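October 20, 2021

Reading time: 1 min

Floor day. I'd put it off all week and the chevron pattern no longer hides anything - hair, scuffs, little bits in every seam. Started in the middle where the light hits it and the smudges show most.

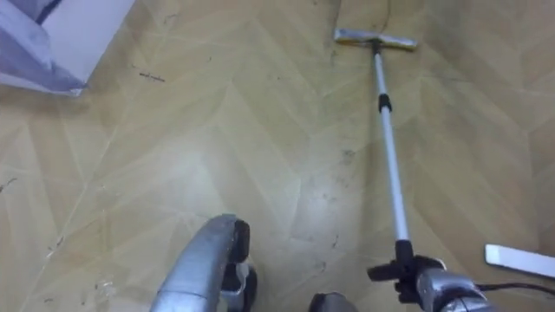 Gave it 30 minutes and stopped for tea. The pole needs its collar tightened again. Must look for a new one before December, if Tuvura still has them at $40.

After tea, the bedroom side. The papers are still on the floor and the bedding needs a wash too. Crumbs by the bed, which is my own fault for eating toast there.

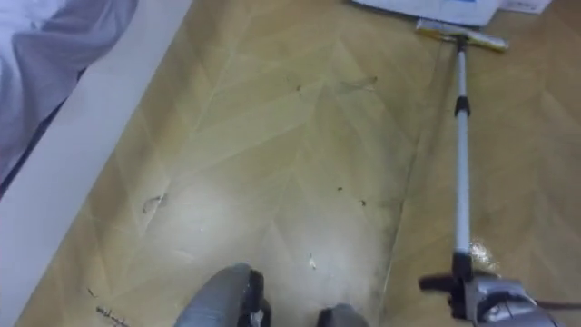 Tomorrow

Sort the papers. Wash the sheets.

Recent entries
Parcel from Briem
Three loads of washing
The Kikance kettle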